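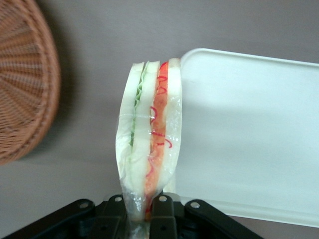 September, afternoon session
Haltdale bench kitchen
Entry by Z. Ciobanu; read and countersigned by A. Issahaku

Purpose of the session: to settle the wrapping and holding procedure for the three-slice sandwich before the Hirmont order is confirmed. The morning notes on bread supply are in the previous entry and are not repeated.

Build. Three slices of soft white bread, crusts as supplied. Lettuce between the first and second slices, the orange-red filling between the second and third. The order of layers is unchanged from the last trial. Ms Issahaku asked that the lettuce be laid with its ruffled edge towards the top of the sandwich, where it will be seen by the customer, and this has been adopted for all further builds.

Bread. The three slices do not finish level. The rounded top of the outer slice on the filling side stands a little higher than its neighbours, and the opposite slice bulges at its lower corner. Neither is a fault in the loaf. The slices are to be matched by hand before building, taking consecutive slices where possible. Loaf ends and first slices are to be set aside for the crumb tub.

Filling. It reaches nearly the full height of the sandwich, as intended. It narrows towards the bottom, where the bread is pressed together. Stelleo's draft specification asks for an even band from top to bottom, and we do not at present meet it at the lower end. Two remedies were discussed: a shallower twist in the wrap, or filling carried further down the slice. The second increases the cost of each sandwich and Ms Issahaku does not favour it. The first is to be tried next.

Wrap. Clear film with the red printed pattern, gathered at the bottom and twisted into a tail. The film creases heavily just above the twist. Higher up it still shows the layers well enough, though it throws a good deal of shine under the bench lights. The red curls fall across the orange layer, and against that colour they are hard to make out. Ó Dálaigh should be asked whether the film can be supplied with the print moved across to the bread, or in a darker ink. Stock of the present film stands at 2,341 sheets, so there is no urgency, but the question must go to them before the next purchase order is raised.

Tail. Left long for the present. It makes a convenient place to take hold of the sandwich and keeps fingers off the bread. Against this, it takes up room in the carton — 8 sandwiches to a carton is the figure quoted to Hirmont and it must be kept. A folded tail secured with a label is to be compared.

Standing and display. The upright position by the white tray is preferred to lying flat, as the layers can be read from the edge. Trays are to be wiped between batches and turned so that the clean lip faces outwards.

Holding test. Not begun. The proposal is 30 minutes on the tray, then a check of the bread for marking and of the film for slackening at the twist. Results to be written up under a separate heading with the batch number, 784, at the top of the page.

Outstanding:
Letter to Ó Dálaigh regarding the print position (Z.C.)
Shallow twist trial, same build (Z.C.)
Carton fit, folded tail against twisted tail (A.I.)
Replace the bread knife in the second drawer; the present one tears the crust.

Countersigned A.I. — please note that the lettuce quantity per sandwich is still missing from the build sheet and should be entered before anyone else works from it.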